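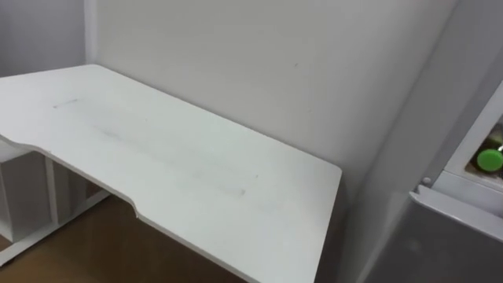

Desk and fridge, kitchen corner, head camera view

From: Shahnaz Karunaratne
To: lab-equipment list
Subject: Re: Re: kitchen corner spend, what are we asking for

Replying to all as Pranab wasn't on the first one. Have to be out by 4 so this is quick.

Tharindu Ranasinghe wrote:

> Hi all
>
> Faisal needs one list from us by the end of August, not four lists like last
> year. What I have so far for the kitchen corner:
>
> - new desk, the white one is marked on top
> - fridge, either keep the current one or go for the taller Lilley
> - second set of fingers for the Okano grippers
> - spare head camera
> - bottles, cartons, tubs etc, whatever Vasanthi says
> - service contract, Talukder have quoted 236 a month
>
> Two questions. Is anybody against keeping the current fridge? And do we
> really need a desk that size next to it, or would a narrow trolley do and
> give the base more room to turn?
>
> If I don't hear anything I'll put down the tall Lilley and the trolley and
> we can argue about it after.
>
> Tharindu

Please don't put down the tall Lilley. Going through in order.

Desk. Keep it. Yes there's a grey smear across the middle and a little line near the back, I don't care and neither does the task. If we swap it for something shiny we're back to redoing the lighting, and that was a week last time. The curved bit at the front is a pain for anyone planning base positions but Pranab has it measured and it's in the map now. A trolley moves when you lean on it. We tried one in the other room, it crept, we chased it all afternoon. So desk stays, nil cost. If somebody is bothered by the marks there is a tub of cleaner under the sink.

Fridge. Also keep. The whole of the first batch of tasks is get a bottle out of the fridge and put it on the desk, and the shelf we use is at a height the arm likes. The taller one puts the equivalent shelf higher up and Vasanthi reckons we'd lose reach at the back. I would sooner spend the money on a second fridge of a different make later on, for the variety, than replace this one. Put 300 in as a placeholder for next year and mark it as such so Faisal doesn't think its for now.
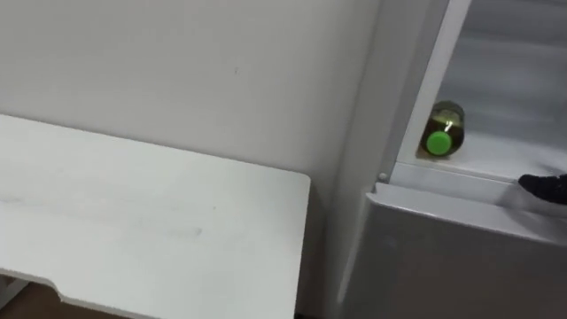 Fingers. This is the one I'd fight for. The grey lip along the front of the shelf is what does for them – if the approach is a bit low the tip catches it, and we've been through more tips than we budgeted for. Okano sell the fingers in pairs at 51 a pair. I'd ask for 13 pairs and not be talked down. Black again please, same matte ones, the light ones vanish against the fridge in the video and then the annotators write to me.

Before anyone suggests it, yes a bottle lying on its side is harder than one standing up. That's on purpose, leave it in the plan. It does mean the tips work harder so see above.

Spare head camera. Yes. Lead time was awful on the last one so order it first, don't wait for the rest of the list to be signed off. Pranab can you send Tharindu the part number, I have it written down somewhere but not here.

Bottles etc. Vasanthi wants a mix of clear ones with coloured drink in and at least one opaque. Screw caps in different colours, green is what we've got most of. Small money, put it under consumables and buy it from the supermarket. Keep receipts!! Last time I had to pay for a crate of squash myself.

Service contract. 236 a month seems steep for two visits a year and a phone number. I asked Talukder whether that included the grippers and got a long answer that I think means no. Florkura do something similar, they were at the open day, I've got a leaflet in my drawer and will scan it. Can we hold this line back until we've had a quote from them? Faisal, is it allowed to go in as "to be confirmed" or does it need a figure?

Also missing from the list:

- felt pads or a strip of foam for the desk edge. The arm goes past it on every run
- a proper cover for when the room is being painted
- some way of holding the fridge door open that isn't me. A strap would do. I'm not joking, put it down

On room for the base. I know it looks tight between the desk and the fridge but we don't drive into that gap, we stand off in front and reach. If Tharindu wants to come and see it, we are running most mornings till 11.

So from me: desk no, fridge no, fingers yes (13 pairs), camera yes, consumables yes, contract wait. I'll put numbers agaisnt the last three bits tonight if I get a minute, otherwise tomorrow.

Vasanthi, shout if I've got the reach thing wrong.

Shahnaz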